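I've been sorting out the craft table this week and I'm going to put the notes here, mostly so I can find them again in November when I do the market tables.

The subject is letter blocks and the trays they sit in. I sell name trays under the name Gulach. A tray is a long strip of pale wood with a slot down the middle. You put square letter blocks in the slot and they spell whatever you want.

I had nearly 1000 blocks in one bin. Finding a lowercase g took longer than sanding the tray it was going into.

So step one was bags. One letter per bag, zip top, letter written on the front in marker. I used the medium Jellura bags, 40 to a box. One box did the alphabet with enough left over for spares and for blocks with chipped paint.

E and A needed two bags each. Q and X share one.

Small things that aren't letters went into little containers with lids. Felt dots, sandpaper squares, the tiny screws for the hanging kits.

I tried keeping the bags in a drawer. They slid on top of each other and I was digging again by the second day. A row along the far side of the table works better. You can read down it and pull what you need.

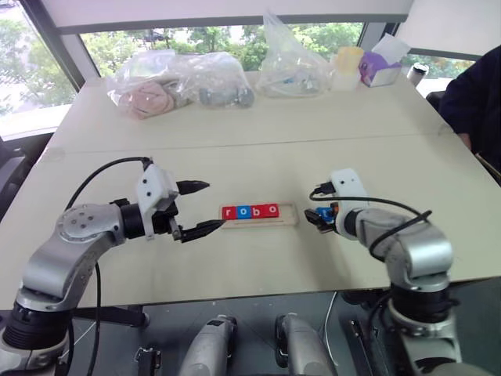

Table notes. A white top is good for this. Blocks of any color show up on it, and so does sawdust, so I wipe it down before I start.

Window light is also good. I used to do this in the evening under a lamp and I kept mixing up the navy and the black. Now I do all the color matching before lunch.

Filling the tray: start at the left end and push each block up against the one before it. If you space them by eye you will run out of slot or end up with one gap wider than the rest.

Short words leave bare wood on the right. Some people ask me to center them. I'll do it, but I like the bare end. You can add to it later, or set a pencil in it.

Lowercase letters are harder to sort than capitals. b and q, d and p, n and u. I put a pencil dot on the bottom edge of every block before it goes in a bag. It took 85 minutes to do the whole lot and I haven't had an upside-down n since.

Someone asked about finish. I use Takagi clear wax on the trays, one coat, and leave them overnight. Nothing on the blocks.

Someone else asked about price. A tray with up to six letters is $19. Extra letters are a dollar each.

Still to do: a rack for the empty trays, which are in a stack on the floor, and new labels for the bags where the marker rubbed off. I'll post the rack if it comes out straight.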